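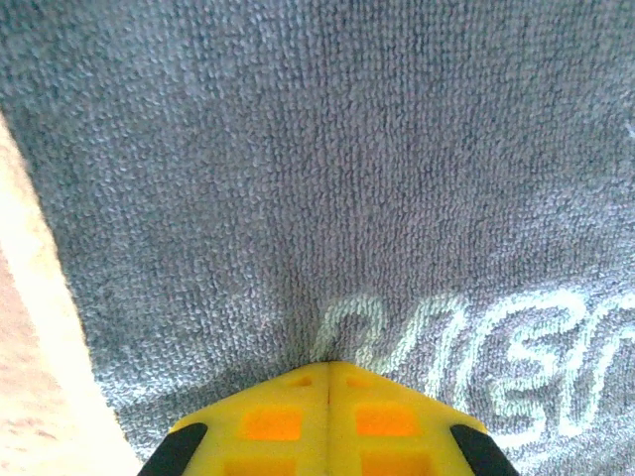
Neues aus dem Lesekreis Zeitgeschichte: Wie eine Zeitung langsam verstummte

Liebe Mitglieder und Freunde,

in unserem letzten Treffen vor der Sommerpause haben wir über die Gleichschaltung der kleinen Provinzzeitungen im Jahr 1933 gesprochen. Weil mehrere von Ihnen nicht kommen konnten, hat mich Niall Mowat gebeten, das Wichtigste aufzuschreiben. Deutsch ist nicht meine erste Sprache, ich bitte also um Nachsicht, wenn ein Satz etwas steif klingt.

Grundlage war der Bestand des "Jatitzer Boten", einer Zeitung, die im Städtchen Jatitz dreimal in der Woche erschien. Erhalten sind 151 Ausgaben aus dem Zeitraum zwischen Herbst 1932 und Ende 1933. Das ist eine gute Menge, denn bei vielen Blättern dieser Größe gibt es nur noch einzelne Nummern. Die Auflage lag nie über 400 Stück. Man kann deshalb fragen, warum sich überhaupt jemand die Mühe machte, ein so kleines Blatt zu kontrollieren. Kieran Mulcahy, der den Bestand durchgearbeitet hat, antwortete darauf, dass in den Akten von einer direkten Kontrolle lange Zeit sehr wenig zu finden ist. Der Redakteur passte sich zum großen Teil selbst an.

Im Winter 1932 druckte der Bote noch Leserbriefe von allen Seiten. Ein Lehrer stritt mit einem Kaufmann über die Schulgebühren, ein Anonymus beschwerte sich über die Parteiversammlungen und den Lärm danach. Nach der Reichstagsbrandverordnung Ende Februar 1933 werden die politischen Briefe selten, und im April sind sie ganz verschwunden. Die Rubrik selbst blieb stehen! Man liest darin jetzt über Obstbäume, über den Zustand der Brücke und über einen entlaufenen Hund. Mich hat diese Stelle am meisten beschäftigt, denn ein Leser von damals konnte die Zeitung aufschlagen und alles an seinem gewohnten Platz finden.

Auch bei den Anzeigen gibt es etwas zu sehen. Das Geschäft Kourkoulas, ein Händler für Tabak und Südfrüchte, inserierte bis zum März in fast jeder Nummer, danach nicht mehr. Ob man die Anzeige abgelehnt hat oder ob der Inhaber sie selbst zurückzog, wissen wir nicht. In der Diskussion gab es dazu zwei Meinungen. Ich möchte mich keiner anschließen, solange das Adressbuch von 1934 nicht gefunden ist.

Das Schriftleitergesetz wurde im Oktober 1933 beschlossen und trat zum 1. Januar 1934 in Kraft. Von da an durfte als Schriftleiter nur arbeiten, wer in die Berufsliste eingetragen war, und jüdische Journalisten waren bis auf wenige Ausnahmen ausgeschlossen. In den meisten Schulbüchern steht dieses Gesetz als der entscheidende Einschnitt. Für den Boten stimmt das nur auf dem Papier - der Ton der Artikel hatte sich schon im Sommer davor geändert. Kieran Mulcahy hat 53 Leitartikel verglichen und meint, dass man ab August keinen mehr findet, in dem der Verfasser eine eigene Meinung zur Politik der Regierung äußert. Es kann natürlich sein, dass in den fehlenden Nummern etwas anderes stand.

Eine längere Aussprache hatten wir über das Wort "Anpassung". Eine Teilnehmerin fand es zu freundlich. Sie erinnerte daran, dass der Redakteur eine Familie hatte und dass Redakteure anderer Blätter zu dieser Zeit bereits verhaftet waren. Ein anderer Teilnehmer wollte gerade deswegen bei dem Wort bleiben. Wir sind zu keinem Ergebnis gekommen, und ich glaube, dass wir im Herbst noch einmal darüber sprechen müssen.

Zum Praktischen: Die Kopien der besprochenen Artikel liegen in einer Mappe im Leseraum, es sind 20 Blätter. Bitte nehmen Sie die Mappe nicht mit nach Hause, man kann sie aber vor Ort kopieren. Wer die Frakturschrift nicht gut lesen kann, findet hinten eine Abschrift von den vier wichtigsten Texten. Fehler in der Abschrift melden Sie bitte an Niall Mowat - zwei haben wir schon selbst entdeckt, beide in dem Artikel über die Brücke.

Das nächste Thema ist der Rundfunk und der Volksempfänger. Zur Vorbereitung suchen wir noch Familienbriefe oder Tagebücher, in denen vom gemeinsamen Radiohören die Rede ist. Auch eine halbe Seite ist willkommen. Wir treffen uns wieder um 18 Uhr im Leseraum, den Termin schicken wir Ihnen im August mit dem nächsten Rundbrief.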